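Why Does Thin Cloth Wrinkle?

By Rasha Smadi
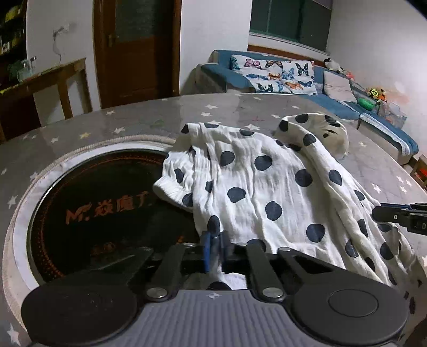

Gauze is a thin, open fabric. Its threads cross over and under each other with small gaps between them. Air moves through the gaps, and this makes the cloth feel light.

Crinkled gauze has many tiny folds. Some makers twist the threads tightly before weaving. In water, the twisted threads pull up and the cloth puckers.

Folding a crinkled cloth:
Lay it on a table.
Spread out any bunched part with flat hands.
Bring two corners to the other two corners.
Fold again the same way.

Do not pull hard. The small wrinkles are part of the fabric and will stay.

Word to know: pucker, to gather into small folds.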